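Dullivent Press was a Canadian publisher of cloth-bound reprints, sold by subscription from a shop in Brasetti. Its catalogue ran to 502 titles. Most were issued in two bindings, a plain cloth and a heavier felted cloth with a paper spine label. The Omoregie Series, begun one March, had 23 volumes and was printed on cream paper.

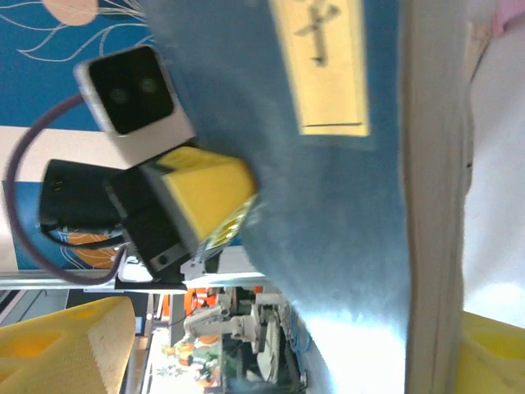
Vol. 2, p. 1,424

Plokier Books later bought the remaining stock and kept the Dullivent name on its colour atlases.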